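Suturing

Suturing is the closing of a wound by sewing its edges together with a needle and thread. The word covers both the act and the row of stitches it leaves behind. It is among the oldest procedures in surgery and, on paper, one of the simplest: two edges that used to be together are put back together. Most of what has been written on the subject concerns why they so often come out crooked.

Early accounts

In the town of Pleston, the practice is first mentioned in the account book of a barber, who in 1571 charged a miller for "sowing of the arme" and, on the same line, for a haircut. The haircut cost more. A second entry, from 1574, records the same arm being sewn again, with no charge given and no haircut. Estrella Quintero, whose history of the Pleston barbers remains the fullest source, takes the missing charge as a sign of professional embarrassment. Other readers have suggested that the page is simply torn there – it is – and the matter has been left to rest.

Thread in the period was whatever the house had. Linen and silk both appear in the Pleston book, along with one charge for "good haire," source unspecified.

Needles

Surgical needles may be straight or curved. The straight kind is held in the fingers and is mostly used on skin, where there is room to move. The curved kind is sold by the fraction of a circle it represents, three-eighths and one-half being common, and is meant to travel through tissue along its own arc. Beginners tend to push it as if it were straight. The needle bends, the tissue tears a little, and the beginner learns about arcs.

The point may be tapered, for soft tissue that parts easily, or cutting, for skin, which does not. Most modern needles have no eye. The thread is fixed into the blunt end at the factory, sparing surgeons the indignity of squinting and licking the end of a strand.
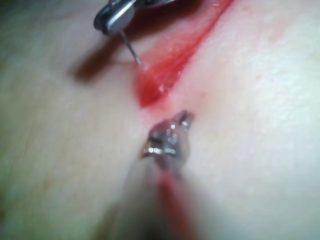 The needle driver, also called a needle holder, is a clamp with short, strong jaws, and its job is to hold a curved needle still while the hand behind it turns. It grips the needle partway along its body, well back from the point and clear of the weak spot where the thread is attached. The first bite is taken at one lip of the wound, and the meeting of a very fine steel point with the edge of a long red incision is the moment on which textbooks spend the most pages. Enter too near the edge and the stitch pulls through. Enter too far back and the edges roll inward, as though trying to leave. The usual advice is to go in at a right angle to the surface, turn the wrist, and come out the same distance from the edge on the far side. A cut that tapers to a tip, as this one does, may also tempt the sewer to crowd the stitches at the narrow end, where there is the least for them to do.

Common stitches

The simple interrupted stitch is tied and cut one at a time. It is slow, but if one fails the others carry on. The running stitch uses a single length of thread from end to end and is much faster, with the drawback that its fortunes are shared. The mattress stitch crosses the wound twice and comes in vertical and horizontal forms, which students mix up until the day of the test and sometimes after it.

Practice

Learners have sewn pig's feet, chicken thighs, oranges, bananas and the hems of their own lab coats. The Gurnis manual, long a standard at the teaching hospital in Figueroa, recommended the banana for its honesty: bruises made by rough handling show up by the next morning. Its editor, Estrella Solís, dropped the passage from the third edition following complaints about the smell in the lockers.

See also: Needle holder; Surgical knot; Wound closure; Pleston barbers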